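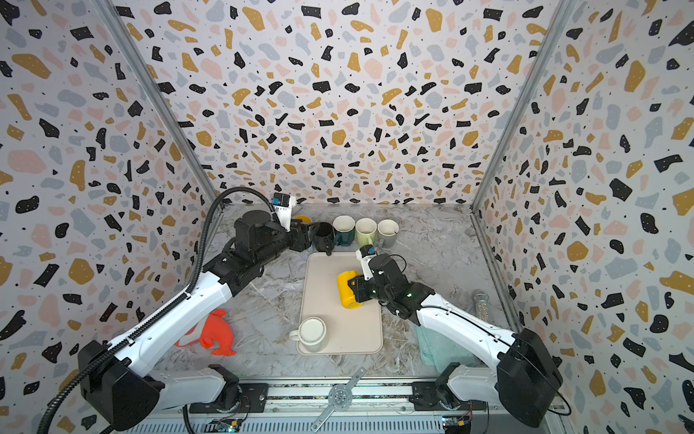 Poltham Community Choir – Events and Front of House

Hello! I'm Zuweira, I run the concert side of things for the choir, and I'm looking for somebody to come and be our concert organiser for the coming season. It's a paid job (small, but paid), five hours a week most of the year and a good deal more in May, when we do the big one at Wakine Hall.

That concert seats 200 and it sold out last time, which was lovely and also slightly terrifying. I did the tickets, the programmes, the chairs and the interval drinks, then ran up to the back row and sang alto. I'd like to just sing this year, please.

So what would you be doing? Booking halls, mostly, and talking to the people who look after them. Getting posters printed and into shop windows. Keeping the ticket list straight, answering emails from people who want to sit near the aisle, and being at the door on concert nights with a smile and a cash tin. You'd also look after our music library, which lives in my spare room and could do with a firm hand (we own 100 copies of one carol book and I can never find more than half of them).

You don't have to read music or sing a note, though you're very welcome to join in if you do – we're always short of tenors. I'd much sooner have someone who is good on the phone and doesn't mind carrying a box up a flight of stairs. A spreadsheet shouldn't frighten you. A car would help but we can work round it.

The pay is £2,960 for the year, paid monthly, plus travel. You can do most of it from home at whatever hours suit you. Rehearsals are in the evening and we'd like to see you at one or two a month so people know your face.

If you fancy it, write to me or to Hernán Tamayo, our musical director, and tell us a bit about yourself and something you've organised. A wedding, a jumble sale, a coach trip, anything! One page is plenty. Please get it to us by 1 November 2019, and we'll ask a few people round for a chat and a cup of tea soon after.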